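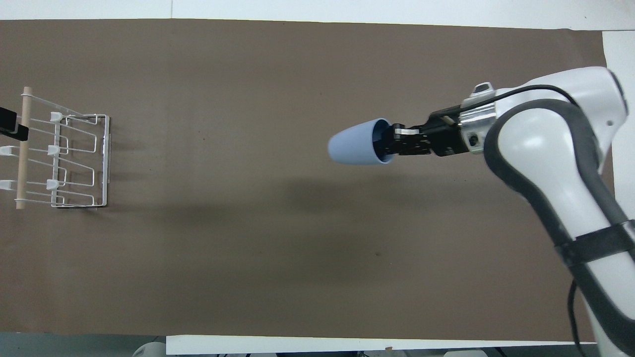

The open day at Pinis in Muvthorpe started for me at the washing-up, and I was happy with that, because the small dish rack is the reason I made the trip. I have a narrow kitchen and I have been through more bad racks than I want to tell you. On the first table they had put a big sheet of brown paper over the white top, and the rack stood at the left end of it, white coated wire with a round wooden dowel through one part. It was empty, so it was possible to study how the wire is bent into loops and where the white plastic clips hold it. The cup was pale blue, a color I liked more than I expected. In the catalog these blue things always look a little like a hospital, but against brown paper the color is soft and quite friendly.

I should say how to get there. From Lallville the bus takes 17 minutes and stops at the gate of the works. The gate opened at nine, and at half past nine there was already a line for the coats and bags. Entrance is free, but you must take a paper ticket with a number, and you keep this ticket until you leave. I put mine in the wrong pocket and had to search for it two times.

The tour has 12 stops and you can walk it in any order, which I did not understand at first. I followed a family with two children from stop to stop until I noticed they were going backward. It does no harm. The signs are clear and every stop has a short text on the wall, in letters large enough to read without glasses.

The wire room was the loudest. The wire comes in on large rolls, is made straight, is cut, and then it is bent. A woman at the bending bench let us hold a piece before coating and a piece after. The coated one is warmer in the hand and a little thicker. She told us that most racks come back for the same fault: the coating opens at a corner, water goes in, and rust starts under the white. I have seen this at home many times, always at the foot where the water stands. I asked if it can be repaired and she said you can dry it well and paint the place, but it will not be pretty.

After this came the wood corner, where it smelled very good. They sell the dowels also alone, in three lengths, without any paint or varnish. The man there recommends a little oil two times in the year. I asked what kind of oil and he said the one I already have for my cutting board.

Stop 8 belongs to Kyei, the pottery firm from the other side of the yard. They had shelves with cups and bowls, and a table with seconds for a low price. I turned over many cups to look at the foot. For drying this is important, as a deep ring under the cup holds a small lake of water, and it runs down your sleeve when you pick the cup up. I bought one bowl with a very flat foot and one small plate.

The lunch was soup and bread in the canteen. The soup was good, the bread was finished by one o'clock. There are 400 seats, they say, and I believe it, but in May everybody wants to sit near the windows.

In the shop I took the small rack and two dowels. The large one is nicer, I think, but I measured my counter before leaving home and it would hang over the sink. The parking is on the field behind the works and becomes soft after rain, so take the bus if you can. The last one back to Lallville goes at ten past five.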